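Revision of 9/16/19. This file replaces the one supplied with the May release.

# Rissanen Household Recipe Transcriptions

## Summary

The Rissanen Household Recipe Transcriptions are a collection of 757 handwritten recipes, typed out in full and supplied as plain text. The originals were lent to the Pollolthorpe Local History Library by families in the town and were returned after copying. The collection is maintained by the library and is intended for readers interested in home cooking, handwriting, and everyday English.

The recipes come from 58 notebooks. Most are short, and many assume that the cook already knows the method. No recipe has been tested by the library, and inclusion in the collection is not a recommendation.

## Contents

| File | Contents |
|---|---|
| `recipes.csv` | One row per recipe, with title, notebook code, and full text |
| `notebooks.csv` | One row per notebook, with condition notes |
| `measures.csv` | Household measures as written, with the reading adopted |
| `CHANGES.md` | Corrections made after first release |

All files are encoded in UTF-8. Line breaks within a recipe are written as `\n`. Fields that could not be filled are left blank; a blank field should not be read as zero.

## Transcription rules

Spelling is kept as written, including errors. Crossed-out words are placed in square brackets with a leading hyphen. A word that could not be read is entered as `[unclear]`, and a doubtful reading is followed by `[?]`.

Later notes in a different hand are kept in the separate column `added_text`. These are often the most useful part of the entry, as they record changes to oven settings, sugar, and cooking times. Where two later hands are present, the library has not tried to decide which came first.

Vessels are named inconsistently across the notebooks. "Pot," "pan," "kettle," and "the big one" may all appear within a single recipe. The column `vessel` holds the word used by the writer, and no attempt has been made to sort these words into types or sizes.
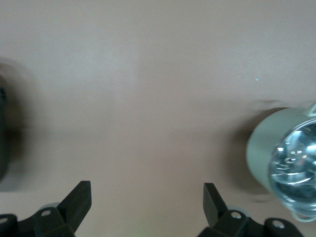 *Figure 1. Metal pot, tipped on its side.*

Measures are treated in the same way. A "cup" in one notebook may be a teacup, and in another a standard measure. The file `measures.csv` gives the adopted reading only where the notebook itself supports it. Conversions to metric units are not supplied.

## Checking

Each transcription was read against the original by a second person. A further 30 recipes were then typed again from the beginning and compared with the first version. Differences were mostly in punctuation and capital letters. Those affecting an amount or an ingredient were corrected and are listed in `CHANGES.md`.

## Known limitations

- Nine notebooks have missing or water-damaged pages. Their recipes are marked `partial`.
- Cakes, preserves, and puddings are heavily represented. Everyday meals were seldom written down.
- Some recipes appear to have been copied from printed sources. These are marked where the source is named in the notebook.
- Dates are rare. The column `year` should not be used to study change over time.

## Privacy

Names of private persons have been removed from titles and notes and replaced with `[name]`. Street addresses and telephone numbers have been deleted. Families may ask for a recipe to be withdrawn, and such requests are carried out at the next release.

## Terms of use

The transcriptions may be copied and adapted for any noncommercial purpose, provided that the collection is credited by its full title. Commercial use requires written permission from Stidedard Press, which holds the rights to the printed edition.

## Corrections

Corrections should be sent to the library in writing and should give the recipe number, the present reading, and the proposed reading.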